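The Office That Grew on Me

When I moved my little mapping business into a shared floor in Stasevard, I had one rule for the furniture, and it was that I wasn't going to care about it. A desk is a desk, I said. Three months later I was lying awake thinking about pampas grass, so you can see how well that went!

The trouble started with Mihret Weldu, who used to dress shop windows for Honavwood and can't walk past a bare corner without sighing at it. She came by in May with a tape measure and a flask of tea and told me the place felt like a waiting room. I was a bit hurt. Then I went and sat in a few other people's chairs for an afternoon (do try this, it's very revealing) and had to admit she had a point.

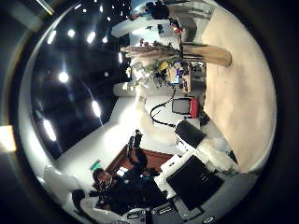
Dried grasses are the lazy gardener's best friend, and I say that as someone who once killed a cactus. You don't water them, you don't turn them towards the window, and a quick blast with a hairdryer on cool gets the dust off. The trick is a tall pot, and the light-brown one near the desks does the job beautifully, with the pampas fanning out of the top and a leafy green plant for company. Yes, that plant has gone yellowish in places. Mihret says I'm drowning it, Teguh Harahap says I'm starving it, and I've stopped asking.

Teguh's great cause is chairs. He found ours through Latuheru, a clearance place out past the ring road where you have to ring a bell and wait, and he'd happily talk you through every lever. I like a bit of colour on a chair myself, red for preference, and I'll put up with a slightly wonky armrest to get it.
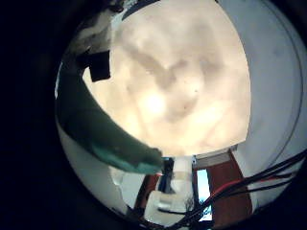 He paid 609 for the first lot, delivery included, and I was so pleased that I went straight out and spent the savings on lamps. Small ones, mostly! A little pool of warm light at the end of a desk makes a grey afternoon so much easier to bear, and it stops me squinting at contour lines until my head aches.

Cables are next on the list. I've bought a box of clips from Cillum and they're still in the bag, under my coat.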